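Re: [cell-ops] right arm stops on harness pick, error 111
From: Nazmiye Coşkun
To: cell-ops list
Monday, 16:40

> The Stollberg cell has gone into protective stop 5 times since
> the morning start, always on the right arm, always with error 111
> (grip force out of band). Left arm is fine. Is this the gripper or
> the new Meltonine build? I would like to roll back before the
> night shift.

Please leave the build alone for now. I went through the controller log and the force trace, and the fault is in how the harness gets picked.

The Grillix planner closes on the first wire it finds above the bin floor. With the long harness that leaves one bundle hanging down into the lower bin and a loop going up toward the rim of the upper one. If either end catches while the arm lifts, the load shows up at the fingers as a force spike and the safety layer stops the arm. The left arm is handling rigid boards and has no such problem.
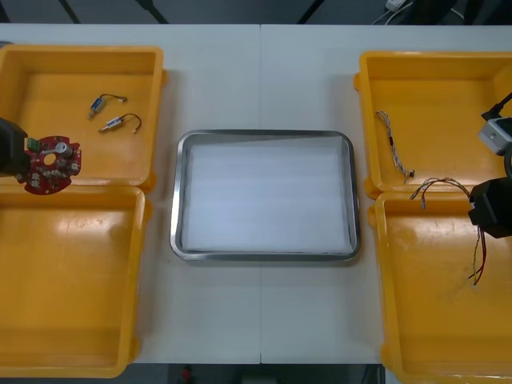
Bråten disagrees on the cause and writes that the force band was narrowed in the last Meltonine update, so a pull that used to pass now trips the stop, and that the old limit should go back in tonight.

I checked that. The band did change, but the spike at cycle 2,055 is well outside the old limit too. Widening it would let the arm keep pulling on a snagged connector, and I won't sign off on that.

The second problem is recovery. After a stop the operator clears the fault and the cell resumes at the next step without checking what has reached the tray. A full set is the board, the long harness and the wire assembly with the two cylindrical components. Compare the tray against that before you press resume.
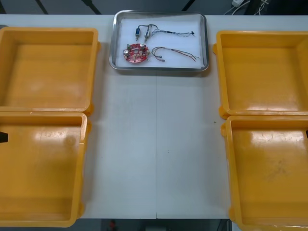
Would it be safer to lock out resume altogether and force a restart from home after every 111, asks Stollberg.

Yes, until the planner is patched. Set recovery mode to 8 on the right arm controller and keep both arms at home while anyone reaches over the table. Send me the force trace for any further stop, including the ones that clear by themselves.

Nazmiye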